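4.2 Head camera placement and the returns task

The returns task was added late, after both grippers had already passed the bin-picking trials at Ostimo. We doubted those results. A gripper that lifts clean cartons from a fixed bin has shown little about a worn parcel that must be held, scanned and relabeled. We therefore collected human reference recordings from head height and asked which steps the Brunda parallel gripper and the Vavel suction gripper could repeat on the same arm.

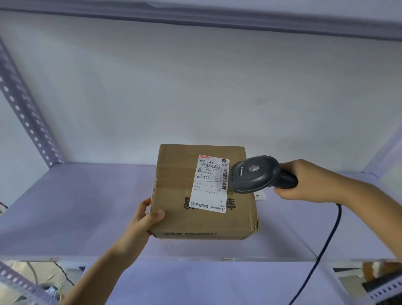

Sveva Zuccaro

The scan step needs one hand under the carton and one on the scanner. The Vavel cup held flat cardboard well in our trials and did badly across tape seams. The Brunda fingers tolerated seams but crushed soft corners. Of 422 scan attempts, 112 failed, and we can't say how many of those should be charged to the gripper. The head camera lost the barcode whenever the label tilted away from it, and the controller logged both kinds of failure under one code. The supplier's figure of 1,000 cycles without a drop was obtained with new boxes, so we don't use it here.

Handling the paper slip at the top of the label was worse. It takes a pinch at each end, and neither gripper managed it without a special fingertip.
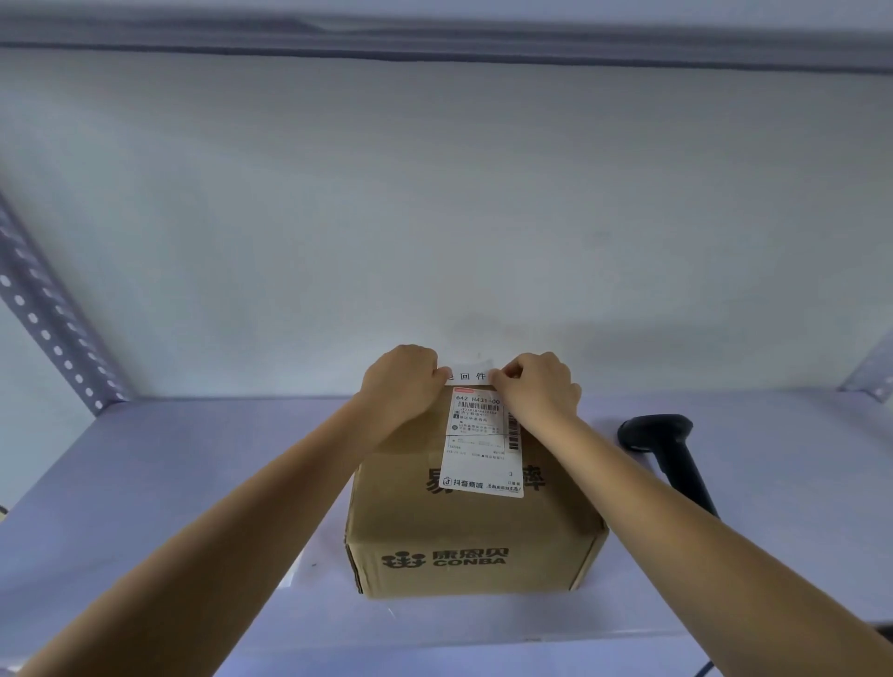 Moushumi Liyanage objected in review that a fingertip made for one strip of paper tells us nothing about the gripper behind it, and that the comparison should be dropped or run again with the same tips on both. We agree with the first point. The rerun was limited to the Brunda unit, as the suction gripper has no fingers to fit, and we report it separately.

Carrying a labeled carton to the return area looked like the easy part. Both grippers completed it in the lab. With a wrist camera alone, however, the carton filled most of the view and the planner lost track of people nearby. The head camera kept some of the room visible past the edges of the box (Figure 2). 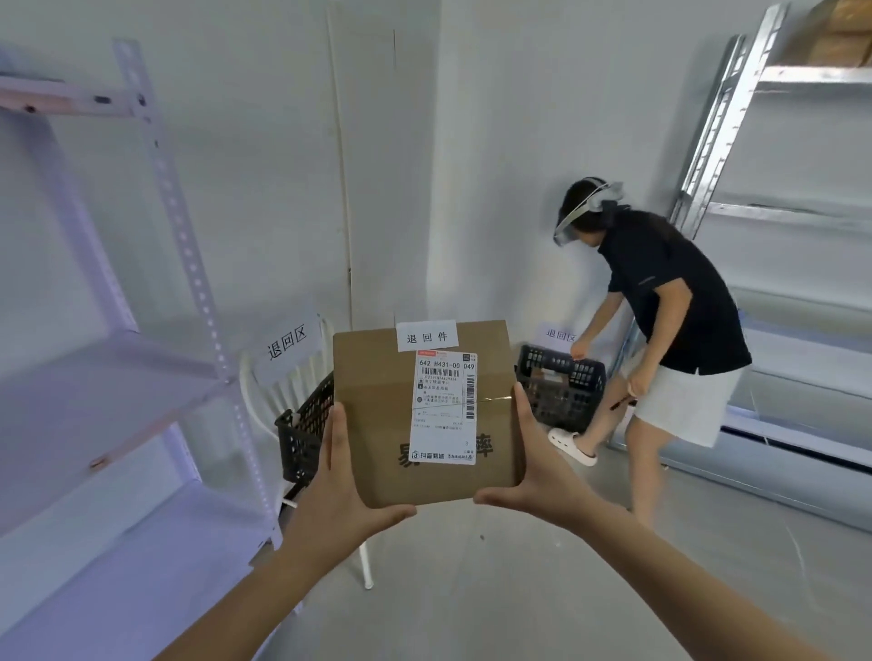

Figure 2. Two-handed hold on a labeled carton, head camera view, with return area signs behind.

We would not read this as proof that a head camera is enough. The Dudás controller still stopped late in several runs, and we have not separated camera delay from planning delay.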